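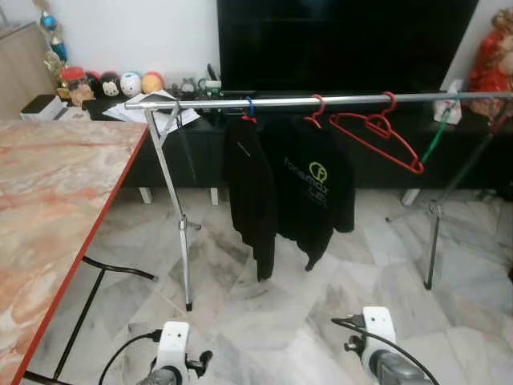 Hanging jackets and hoodies on a freestanding rack

A freestanding rack takes up little floor space and goes anywhere in the house. Ours stands in the living room from September until spring. Most of the trouble people have with one comes from the way it is loaded, so the steps below start with the rack itself.

1. Set the feet. Open the legs of both stands all the way and put them on a hard floor. On tile, keep the feet off the grout lines if you can. Push down on the bar at each end. If it rocks, shift that stand a little and try again.

2. Level the bar. Loosen the collar on the higher side, lower the pole and tighten it by hand. A slight slope does no harm, but hangers will slide on a steep one.

3. Leave room behind. Ours is in front of the TV cabinet, with 9 inches between the two so the drawers still open.

4. Hang the long things first. Close the zipper on a jacket halfway and set the shoulder seams on the ends of the hanger. Check that the hem clears the floor – 2 inches is enough.

5. Put hoodies on from the bottom. Slide the hanger up through the waist instead of forcing it down the neck, which stretches the collar. Lay the hood flat at the back.

6. Keep spare hangers on the bar. Plastic ones are fine for everything except heavy wool coats.

7. Spread the weight. Our rack is rated for 40 pounds, and it sags in the middle well before that. Heavy pieces go close to the stands.

Damp clothes need a hand's width on either side. Move them to the bathroom rail if they are dripping.

Ching-wen Tse, Susthorpe
Last updated 05/10/2022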